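2022-01-29

Day two with the Nekis kit on the flower bench, and I'm going to try to get all of it down before I forget, since my notes from unpacking are mostly exclamation marks.

Short version: I like it a lot. The review unit is the Vorkum gripper package — gripper, wrist camera, one cable, the bracket, and their teaching software. We already had the arm, so all we had to do was bolt it on and talk the controller into recognizing it. That took most of the morning. The printed guide has the bracket screws listed in the wrong length (use the shorter ones from bag B, the long ones bottom out before the plate is tight). Everything after that went smoothly. The camera calibration is a checkerboard and a wizard with a big green button, and I got a usable result on the first go, which has never happened to me with any kit.

Teaching is the part I want everybody to try. You hold the arm, drag it where you want it, press the button on the wrist for open or close, and it stores the whole thing as a strip of little blocks you can reorder. I taught a pick, a lift and a drop at the basket before lunch and then kept adding to it because it was fun!

Settings that worked best for stems:

- close force 15 (their scale, no units given anywhere I can find)
- approach speed 20
- lift straight up before any sideways move, otherwise the long stems drag whatever is under them
- bench light on, overhead off, or the camera loses the green against the white

Force 20 is too much. It creased a stem badly enough that I threw it out. Anything much lower than 15 and a single rose rotates in the fingers as soon as the bloom end gets heavy. Bundles are more forgiving than singles, I suppose from the stems packing against each other, and I didn't expect that at all. I'd assumed bundles would be the hard case and had put them off until the end.

Crossed stems are still the hard case for the software. The picking view draws an outline around each thing it thinks is separate, and with two stems over each other it likes to propose one long bent object with a bloom at each end. There is a setting called "merge tolerance" on page three of the advanced tab. Lowering it helped, but then loose leaves started getting their own outlines. Wants more time. Left it at the default for now so whoever runs it next starts from a known place.

Roses with leaves still on near the bloom are good test pieces, by the way. The stripped ones are too easy. Please don't tidy them all.
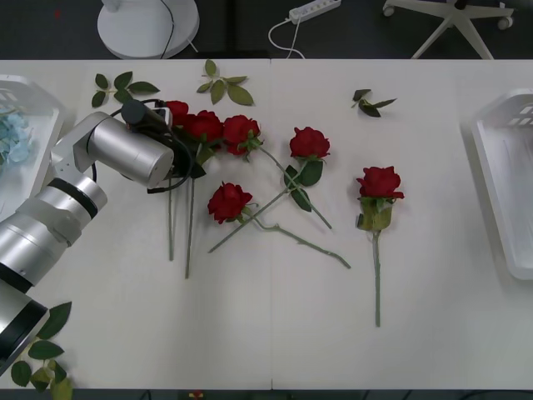 *Bundle pick on the white bench: three roses in the gripper, three more still on the table.*

Cable: the black one loops under the last link and I don't love it. No snag so far, but at full reach I'd want it clipped. Nekis sells a clip set (part 3253) that should have been in the box. Ordering it.

Compared with the Kashindye unit we had in June — that one was quicker per pick, no argument, and the fingers were nicer. But every change meant going back to the laptop and editing a script, and after a week only the people who liked scripts were using it. With this one I changed the drop height standing at the bench with a rose in my other hand. For the kind of short jobs we get, I'd take that over speed.

Still to do:

- hydrangeas, with the force way down, and probably the soft finger pads
- thorns against the finger pads, check for wear after a longer run
- ask Nekis if the Lima firmware branch is safe to install on a review unit, the release notes mention better handling of thin objects
- write up merge tolerance properly, with screenshots
- find out what the second mode on the wrist button does (double press, blue light, then nothing)

Program is saved as roses_bundle_2. The older one without the number has the bad drop height, don't run it.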